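Drerkimmont Tool Library
Borrowing, returning, labels: FAQ
Last updated 2023-05-15

Quick answers. Will tidy this up when there's time. If yours isn't on here, email the desk and put "question" in the subject line or it gets lost with the booking stuff.

Where are you?
126 Feston Street, side door. Not the front, the front is the dentist. Ring once and wait, the stairs are long.

Do I have to live in Drerkimmont?
No. Need an address we can mail to and a phone number that works. That's it.

How do I join?
Fill in the form on the Bridska page, bring a photo ID the first time. Declan Haworth does sign-ups at the desk. Under 18 needs a parent or guardian on the account.

Can I see what you have before I join?
Yes, catalog is open to everyone. 1,490 items on it right now. Some of those are single drill bits so don't get too excited.

How many things can I take at once?
Four. A kit counts as one if it comes in its own case. A ladder counts as one. A ladder and the ladder stabilizer, also one, take them together please.

How long can I keep it?
Two weeks, renew once online. Pressure washers and the tile saw are one week, no renewals from April through October. There's always a line for those.

Something I want is out. Can I reserve it?
Yes, hit "hold" on the item page. You get a text when it's back and it stays on the shelf three days. After that goes to the next person, even if you texted us back. Sorry.

Do you charge late fees?
No daily fees any more. Your account just freezes until the thing is back. If it's been over a month we send a bill for replacement, which we cancel when it turns up. Most do turn up.

What if I break it?
Tell us. Really, just tell us. Normal wear is on us. Gareth Hollis looks at everything that comes back damaged and he'd much rather hear "it made a bang" than find out himself. Dropped off a roof is different, you'd pay the repair up to $100.

What do I need to do before returning?
Brush off sawdust, drain any water, empty any gas. Wipe handles. Put blades back in the sleeve. Doesn't need to be spotless. Paint sprayers DO need to be spotless, see the sheet in the case.

Can I donate a tool?
Probably. Hand tools yes, garden tools yes, cordless only if the battery holds a charge and there's a charger with it. No chainsaws, no nail guns, no propane anything. Message Catriona Forsyth first if its bigger than a suitcase. She will say if there's floor space.

How does labeling work?
Every item gets a small white sticker before it goes on the shelf. The item number goes on it by hand, in the black paint pen, not a ballpoint (rubs off in a day). Same number goes in Bridska. Sticker goes on flat plastic or metal, away from vents, grips and anything that gets hot.
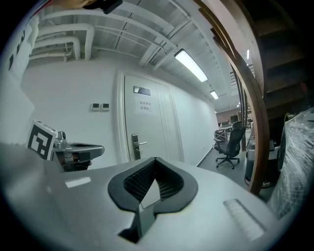

Small white label on light grey plastic, nothing written on it.

If you pick something up from the lending shelf and the sticker is blank or missing, hand it to the desk. We can't check it out to you without a number. Usually takes a minute to sort out, longer if Tzu-hsuan Chuang has the catalog laptop in the back.

Can I peel the label off while I'm using it?
Please don't. If it falls off by itself tape it inside the case.

Where do you get the stickers? Mine never stay on.
Asked more than you'd think. Plain removable ones from Lambert, the office place on the corner. Clean the spot with rubbing alcohol first, let it dry, press for a slow count of ten. They don't like textured surfaces or rubber, so find the smoothest bit.

Do you teach people how to use things?
Short demo at the desk, yes, ask when you pick up. Usman Mengal runs the longer sessions, tile saw and floor sander mostly. Dates on the noticeboard and on the Bridska page. Free for members. You have to do the sander one before you can borrow the sander, no exceptions, we've had floors.

Safety gear?
Glasses and ear defenders can be borrowed and don't count toward your four. Dust masks and gloves you buy, box by the door, exact change.

Can I lend it to my neighbor?
No. Your neighbor can join, takes five minutes. If it's on your account its your problem.

Parking?
Two loading spots out back, 15 minutes. Don't park across the dentist's ramp.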